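Ticket 2710: Kitchen drain at Mestow house smells after dishwasher runs
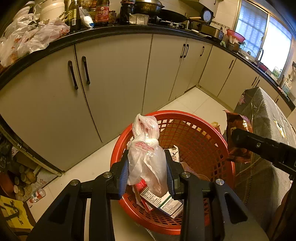
Last changed: 3/27/22 by Kavitha Amin

Status: open

The smell comes up in the kitchen sink around 60 minutes after the Burnero dishwasher finishes. It started in February. The bathroom is fine.

Tried so far:
- Cleaned the dishwasher filter. No change.
- Poured hot water in the sink drain, two evenings. Better for one day, then the same.
- Opened the trap under the sink and washed it. The seal looked flat, so I put a new 32 mm one.

I have also checked the drain hose. It lies low on the cabinet floor, without a high loop. The Vonditz manual for the sink asks for a loop.

Next step: fix the hose higher and run two full cycles.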